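4.2 Listening conditions and the recorded ghost story

The second part of our study asks how the place of listening changes the way a listener reports fear. We took the story "The Lodger at Gosside" from the Endton collection, which was read by one narrator and issued as an audio book without music. From the 193 listeners who answered our first questionnaire, 116 agreed to hear the story a second time, in February, and to write down the moment when they first felt uneasy.

The answers do not support the older view of Iyengar, who holds that the fear in a spoken tale comes mostly from the final reveal. In our group, 38 listeners marked a passage before the lodger is even named -- usually the long pause after the landlady closes the door. Serra and Benedetti found a similar effect with printed stories from the Feltivthorpe annuals, but their readers could go back to an earlier page, and ours could not.

Rooms are described very little in the Gosside story. The narrator gives a corner, a wall and the sound of a latch, and the listener must build the rest. Figure 3 shows a rendered interior with plain surfaces of this kind.
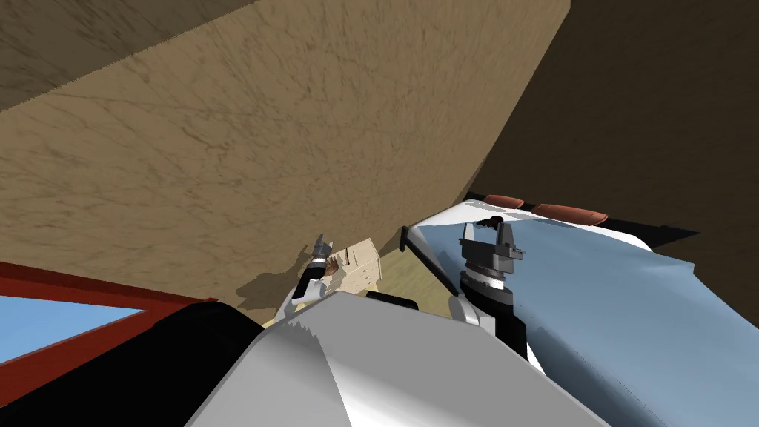

Figure 3. Rendered view with two brown surfaces meeting at an angle, the right one darker.

The written comments, 680 in total, were coded by both authors separately. Where we did not agree, the comment was read again together and placed in the more general class. Comments about the voice of the narrator were kept apart, and we return to them in Section 5.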